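October 24, 2025

## Jamville's blog swap is back, and it has rules now

The Jamville Blog Swap returns in November, a year after the first one ended with two people not speaking over a casserole post.

The idea hasn't changed. Hobby bloggers in Jamville and Tanoma sign up, get paired, and write one post for each other's site. Last year 148 blogs took part. This year the list closed at 469, and organizer Morenike Bako has a spreadsheet she describes as "mostly under control."

Bako runs a home and family blog with 3651 email subscribers – one of whom, she says, is her dentist, and he replies to everything.

The new rules fit on a page. Guest posts top out at 1000 words. Affiliate links stay with the host, so whoever owns the blog keeps whatever the post earns. Sponsored posts have to say so in the first paragraph, in plain type. And comments stay open for the full month, even the ones from your aunt.

"Last year a guest post on somebody's blog was one long ad for a slow cooker," Bako said. "The host doesn't own a slow cooker. Her readers had questions."

Mimoza Kolev, who writes about thrift stores and secondhand clothes from Tanoma, was paired last year with a man who reviews gravel. She picked up a few dozen readers from it and still hears from them, usually about driveways. She has signed up again and asked for "anybody with a closet."

Pairings are drawn by Sasteck, the small hosting company that a good share of the Jamville blogs live on. Bloggers can trade partners once. Gashi, the coffee shop on the Tanoma side, will put out a table for anyone who wants to meet their match first – bring your own charger, because the shop has one outlet and it belongs to the pastry case.

Pairings go out by email in the first week of November. Anyone who signed up and hears nothing should check the spam folder before writing to Bako, who would like that in bold: **check the spam folder**. 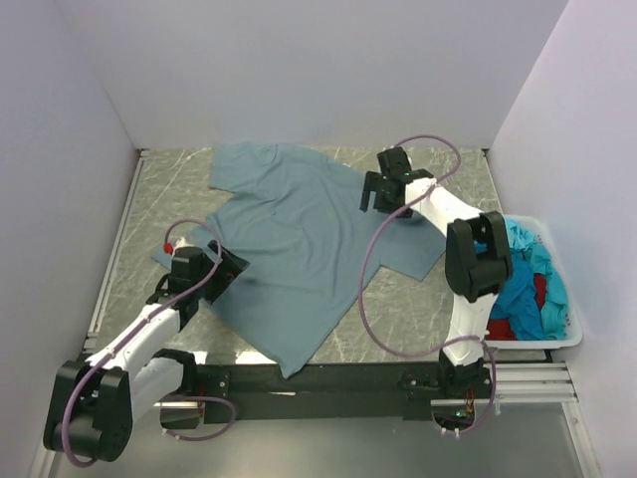
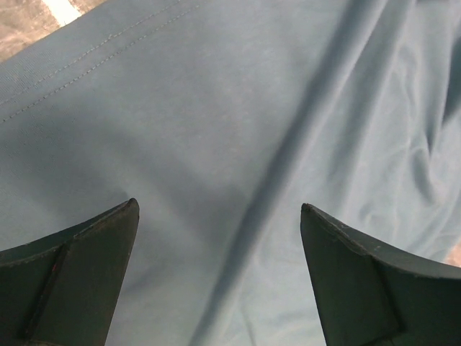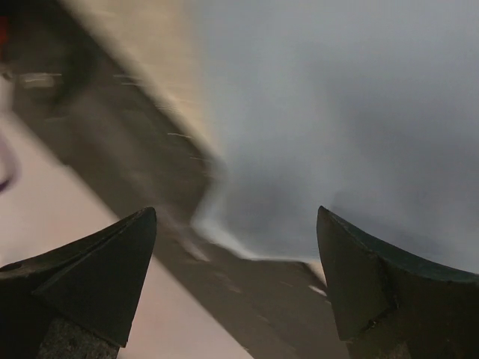 *First photo: a gray-blue T-shirt on a marble-patterned surface. Second: light blue fabric with a double row of stitching.*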